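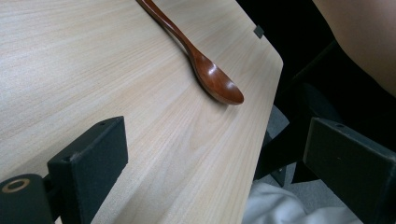

Osvaldo Negri asked at the April meeting why the cable stops at the Purkton bridge when people on the far side have been paying the same county taxes for years. His question and the others we get most often are answered on this page.

Why does the line end at the bridge?
The first phase was paid for by a state grant that covered the town and the road as far as the bridge. The far side is in phase 2, which has its own budget and its own permits.

When will phase 2 start?
Work starts once the permit for the river crossing is issued. We don't have a date for that. When we do, it will be posted here and mailed to every address on the route.

How many homes and businesses are in phase 2?
There are 900 addresses on the list. If you think yours was left off, call the Rernent office with your street address and parcel number. A mailing address or PO box isn't enough to find you on the map.

Do I have to sign up?
No. You can have the line brought to your house and decide on service later. We do need a signed access form before a crew can dig on your property. Renters need the owner's signature.

Who does the digging?
Donati does the trenching and the drops to each house. Their trucks are marked. Crews work from 7 a.m. and will leave a door tag two days before they come onto your land.

What about my septic lines and sprinklers?
Public utilities get marked for free before digging. Private lines don't, so please flag them yourself. Tell the crew about buried dog fences too.

Primo Bassi wants to know if he can keep his phone number.
Yes, in most cases. Don't cancel the old service first. Wait until the new line is working and the number has moved over.

Will it work in a power outage?
The line itself will, but the box in your house needs electricity. A battery backup will run it for five hours. You can buy one from us or use your own.

Is there a data cap?
No.

Can I keep my Filtard router?
Yes, if it has an Ethernet port. We can't help with setup on equipment we didn't supply.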